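Secção 4 - Pintura de paredes interiores com o sistema Wirna (primário + acabamento mate). Rev. 24 set 2019. Ler tudo antes de abrir as latas, sff.

## 4.1 Antes de começar

1. Desligar o quadro na zona a pintar. Tirar espelhos de tomadas e interruptores.
2. Afastar móveis. Plástico no chão, fita nos rodapés.
3. Lavar a parede com água e detergente neutro. Enxaguar. Deixar secar de um dia para o outro.
4. Fissuras: abrir com a espátula, encher com massa Berchtold, lixar (grão fino). Limpar o pó, senão não agarra.

**Nota:** paredes com cal ou tinta velha a descascar - ver 4.5, o procedimento é outro.

**Cuidado:** não diluir o primário com diluente sintético. Só água.

## 4.2 Primário

1. Mexer a lata até ao fundo. Pau limpo, nada de berbequim na velocidade máxima (faz bolhas).
2. Uma demão, rolo de pelo curto. Cantos a trincha primeiro.
3. Esperar o tempo indicado na lata. Em casas húmidas, o dobro.
4. Passar a mão. Se largar pó branco, repetir a demão.

Tons de areia e bege pedem primário tingido; o branco puro obriga a mais uma demão.

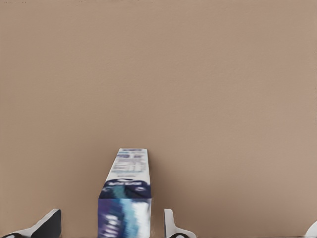
5. Lavar o rolo logo a seguir. Primário seco no rolo = rolo no lixo.
6. Fechar a lata com maço de borracha, guardar ao alto, longe do gelo.

## 4.3 Acabamento

1. Conferir o lote em todas as latas. Lotes diferentes: misturar tudo num balde grande antes de começar.
2. Aplicar 2 demãos. A segunda sempre no mesmo sentido, de cima para baixo.
3. Trabalhar em faixas, molhado sobre molhado. Não parar a meio da parede, fica a marca.
4. Retoques só depois de seco. Com o mesmo rolo, quase sem tinta.

**Cuidado:** acabamento mate nao se esfrega nas primeiras semanas. Nódoas, pano húmido e pouco mais.

## 4.4 Remate com o teto

1. Fita de baixa aderência ao longo da junta, bem calcada com a espátula.
2. Selar a fita com um fio de tinta da cor do teto. Deixar secar.
3. Cortar a linha com trincha chanfrada, pouca carga.
4. Tirar a fita com a tinta ainda fresca, a puxar devagar em ângulo.

Luminárias encastradas: tapar o contorno com fita e só ligar no fim. Conferir a linha com a luz acesa, de dois ou três pontos da divisão.
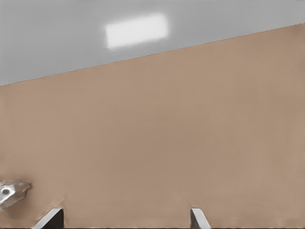 *Fig. 4-2. Junta entre parede bege e teto cinzento-claro, com painel de luz.*

**Nota:** linha tremida corrige-se com pincel fino e a cor do teto, nunca com a da parede.

## 4.5 Paredes com cal

Raspar, escovar, fixador Firnutberg ref. 62. Depois voltar ao 4.2, passo 1. Não saltar o fixador mesmo que a parede pareça firme.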